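Search stories
Type a title or writer
Go

The Yellow Stuff

My uncle left me 26 jars of pickled lemons and a house in Plullden with no hot water. I'm starting with the lemons because everyone asks about the house and I'm sick of talking about the house.

He made them every June, you see, and he never wrote the recipe down. He'd stand there in his vest with the radio going, throwing salt about like he was gritting a road, and if you asked how much he'd say "enough". So when the last jar was nearly gone I panicked a bit and rang Said Abdel Rahman, who used to run the shop on Yin Street and had known my uncle for years (they fell out over a ladder, it's a long story).

"It isn't the lemons," Said told me. "It's what he put in after."

"What did he put in after?"

"Something yellow. From Tekulmont. He had it sent."

Well, that was me done for! I took the bus to Tekulmont the very next morning, 70 minutes with my knees against a pushchair, and went up and down the high street asking for something yellow. I came home with mustard oil, a cordial, a sort of herbal vinegar and a thing the man swore was for salads. I tried the lot of them on toast. I don't recommend it.

Then I remembered the bottle.
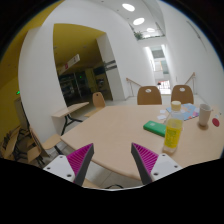
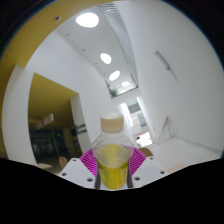 Part two: the bottle

It had been in the house all along, one of those clear ones with a beige cap, and I'd walked past it so often I'd stopped seeing it. I unscrewed it and had a sniff. Nothing like lemons. Nothing like my uncle either, who mostly smelled of the radio, if you know what I mean, warm dust and a bit of burning.

I rang Said again and held the phone near it, as if that would help.

"Does it smell of Cadico?" he asked.

"What's Cadico?"

"The soap. From when we were boys."

I had another go. It did smell a bit like soap.

"Then don't put it on the lemons," he said, and I could hear him putting his coat on. He was round in ten minutes with a bag of salt and his own knife, and he asked me, very casually, whether I still had the ladder.

Comments

marrowfat: The ladder!! Please tell us what happened with the ladder.

Pip_in_the_hills: My gran salted hers like that too. "Enough" was the only measurement in her kitchen.

tealeaf: Liked this a lot but I'd have kept the mustard oil.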